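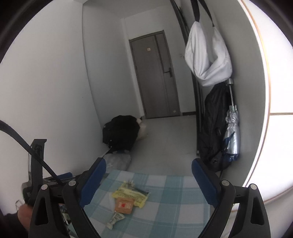 Sorting small wrapped things on a table -- project report

Graça Gouveia, group Zoubi
Mon 23 March

1. What we wanted to know

Everyone has a drawer or a bowl where sweets and little packets end up. Our project (working name Corkari) asks whether it's quicker to clear a table of small packets if you sort by size first or by wrapper. Sounds silly, but the packing unit of the course is all about this and no one in our year had tried it with things that crumple.

2. Set-up

Narrow room, one table, checked cloth on top in white and blue-green. We kept the cloth on for every round. Packets go on in a small cluster, close together or overlapping, never in a row. A typical cluster is three:

- a yellow crumpled wrapper, the biggest
- a squarish orange-brown packet with a little red mark in the middle
- a small pale one, twisted at one end

Bigger rounds had 8 packets. Up to 200 moves logged per afternoon, 419 in total. Two of us noted times on paper, then typed up.

3. What happened

Size first was faster with three packets, hardly any difference with 8. Overlaps were the main trouble. If one packet sits on the edge of another you pick up both, or you drag the lower one along and have to start agian. Twisted ends are easy to get hold of. Flat squarish packets are not, they slide on the cloth before you get under the edge.

The cloth itself matters more than we planned for. It rucks up when you push sideways. In December we did a few trial rounds on the bare table and times were shorter, but those aren't in the totals -- different packets, so not a fair comparison.

4. Problems

Lost one sheet of times (round 2, retyped from memory, marked in the table). Checked pattern makes small pale wrappers harder to spot, we think, but we didnt test it properly.

5. Still to do

Plain cloth, same packets. One round with everything spread out and no overlaps. Ask the Plustis group for their timing sheet, theirs is neater than ours. Graph for section 3 to be added before hand-in.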